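Teaching Kitchen Tasks by Hand and by Remote: Bench Tips

These notes cover recording demonstrations for a single arm with a two-finger gripper in a kitchen or workshop. They apply to hand guiding, where the operator holds the arm and moves it, and to remote operation with a leader arm or handheld controller. Names in the settings tips follow the Wirdale controller; other controllers use similar menus.

Before recording

Clear the counter to the depth of the arm's reach plus a hand's width. Objects outside the task may stay in the background, but leave them in the same place for the whole batch unless background variation is part of the plan.

Write the task as one sentence with a start and a finish. "Put the sponge in the sink caddy, release, retract" is usable. "Tidy the sink" is too broad and will be performed differently by every operator.

Mark start positions with low-tack tape on the underside of a cutting mat. Tape on the visible side can be learned as a cue.

Warm the joints with two slow passes through the full range. Recordings made straight after power-up show more stick at the wrist.

Padding the fingers

Bare plastic fingers slide on glossy packaging and scuff painted rims. A paper wrap is cheap and quick to replace. Use one sheet per finger, fold the end over the tip, and tape the seam on the outer face where it will not meet the object. Keep the wrap clear of the mounting base so the finger can be removed without tearing it.

Paper compresses during a batch. Re-zero the closed position after wrapping and again halfway through. If grip force is logged, note each re-zero in the batch sheet, or the two halves will not line up.

For wet work, paper is the wrong choice. Use silicone sleeves and accept the bulkier tip.

Reaching into openings

Openings with a rim are the hardest part of most household tasks. The usual fault is a wrist that arrives at the correct depth and the wrong angle, so that one finger meets the rim before the other has cleared it.

Approach in two stages. Stop short of the rim, correct the angle, then move in along a straight line. Pause for one beat between the stages. The pause gives the learned policy a clear point at which to settle.

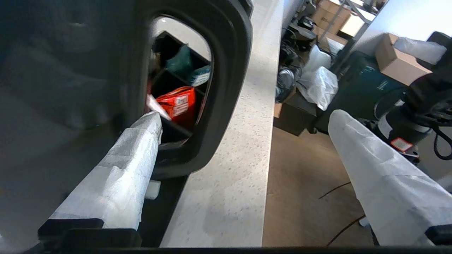
Keep the wrist camera's view of at least one fingertip at all times. If both tips disappear behind a rim, back out and re-enter from a steeper angle. Frames with no visible fingertip are of little use in training and should be trimmed.

Dark interiors lower the contrast on small items. Add a diffuse lamp to one side of the opening and lock the exposure before the first take. Automatic exposure will brighten and darken the picture as the wrist turns away from a pale countertop.

Hand guiding

Hold the arm behind the wrist joint, never by the fingers. Stand so that your forearm stays out of the camera's view. Set gravity compensation to suit the padded gripper; an old payload value makes the arm drift when released.

Move at half the speed that feels natural. On the Wirdale, the hand-guide filter should be set to 20. At 25 the arm feels lighter but small corrections are smoothed away.

Remote operation

Match the leader to the follower before engaging. A mismatch at the elbow produces a jump on the first frame.

Check the delay by opening and closing the gripper while watching it directly. If the lag is noticeable, close other programs on the recording computer before changing any setting.

Use direct sight where possible. Operators working from a screen tend to overshoot in depth, mainly when reaching over a counter edge.

Route cables behind the base and away from the operator's feet. Leave enough slack for full wrist rotation.

Saving and sorting

Keep failed takes in a separate folder and label the point of failure. A slip that the operator recovers from is worth keeping with the good takes.

Review a batch at double speed before clearing the counter. Missing camera streams are common and can be re-recorded in minutes while the layout is intact.

Replace finger tape after 1,000 grips or when the edge lifts. Wipe the lens at every tape change.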